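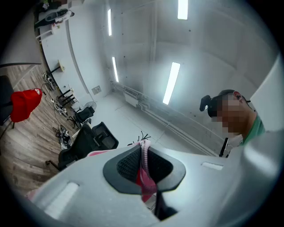 Chapter 4. Showing the Task by Hand

When we want a robot to learn a household task, the first question is who will do the task in front of it, and with which hand. In the earlier chapters the robot followed positions that an engineer had typed in. In this chapter a person takes the gripper and does the work with it, and the computer keeps a record of the movement. The difficulty begins already at the fingers. A pink strap hanging through the notch of a black rubber pad, with red fabric beneath it, can slide, fold or turn while the hand is moving, and the camera on the gripper sees these changes from very near. For this reason we have chosen soft goods for the whole chapter. A wooden block is easier to teach, but it teaches the student less.

We call the person who holds the gripper the demonstrator. One complete performance of the task, from the start signal to the stop signal, is called a demonstration. Please keep these two words apart in your reports, as the exercises of Section 4.6 depend on them.

There are two common ways to give a demonstration. In remote control, the demonstrator moves a control arm and the robot copies it at some distance. He sees the true limits of the robot, but he feels very little of the cloth, and most beginners become slow. In hand-held demonstration, the robot is absent and the demonstrator carries only its gripper. The work is then quicker and more natural, but the hand may go to places where the robot arm cannot follow. Section 4.3 explains how to find such movements and remove them.

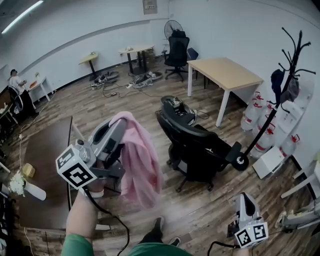
Page last changed: November, by Xiaoyan Liang

For hand-held work we must know where each gripper is at every moment. One solution is to fix a cube with printed black patterns on the front of the gripper, and to let a second camera, worn on the head, look at it. With a cube on each of the two grippers, both hands can be followed, also when one is raised with a cloth over it and the other is kept low. The head camera has its own weakness: if the cloth falls in front of the cube, the position is lost until the pattern comes back into view.

Our main example is the Kalament set, which was prepared by Zeyu Gu for the second-year course. It contains 930 demonstrations of handling cloth. After checking, 846 were kept, and the other 84 were put aside, mostly for lost cube positions. Of the kept demonstrations, 654 use both hands. The student will work with the kept part only, except in Exercise 4.9.

Before you read further, you should be able to:
- change a position from camera coordinates to room coordinates (Chapter 2);
- read a time-stamped record and find missing samples;
- explain why two cameras must share one clock.

4.1 Holding the gripper

Hold the gripper with the wrist straight and the cable behind the forearm. Close the fingers slowly at first, and do not help with the free hand.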